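Weltstead Suture Bench: Gallery

Interrupted stitches on tissue pads

The pages in this gallery cover closure work on practice pads at the Weltstead bench. The exercise is a plain one: a long straight incision, closed with single interrupted stitches, each tied and cut before the next is placed. Pads are listed by number, and the numbers match the entries in the bench log. Pads 1626 and 2108 come from different batches and should not be compared for surface firmness, as the Eseck batch is noticeably softer under the needle.

Spacing is set by eye. The Ceminton marking sheet allows for this and scores evenness along the line, with a separate column for knot form and another for tail length. Tails are to be left short but long enough to grip on removal. A knot that sits over the wound line loses a mark; it should be drawn to one side before cutting.

Pad 2108, partly closed. Three stitches are tied along the lower left of the incision and the upper right is still open. The middle knot is the untidy one, with a loop standing up and long tails. The third is neater and crosses the red line with short tails.
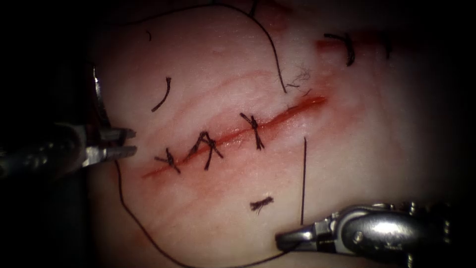
Thread and handling

Dark thread is used throughout, as it is easier to judge against a pale pad than the undyed type. Lengths are cut before the session. A length that is too long drags over the surface and picks up loose fibres; one that is too short makes the last throw awkward. The Le Goff notes recommend finishing a length early and starting a fresh one, and the log follows that practice.

The needle should enter square to the surface and leave at the same distance on the far side. Uneven bites are the usual cause of one edge riding over the other. Pull is applied along the line of the knot, never upwards, and stops when the edges meet.

Close view at the pad. The thread runs from the tip of the jaws in a shallow arc across the pink material. Two small red smears lie on the pale surface further back.

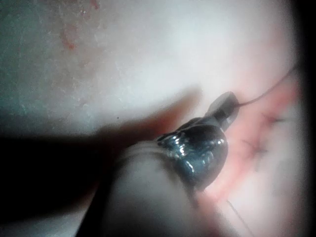

How tight should each knot be?

Tight enough to bring the two edges together, and no tighter. If the surface puckers or turns pale beside the thread, the stitch is cutting in and should be taken out and placed again. Check each one before trimming the tails.

Marking

Sheets are filled in at the bench while the pad is still pinned. Each column is scored out of 10, and a pad is marked by 2 readers working separately. Pads are kept until the November review and then discarded.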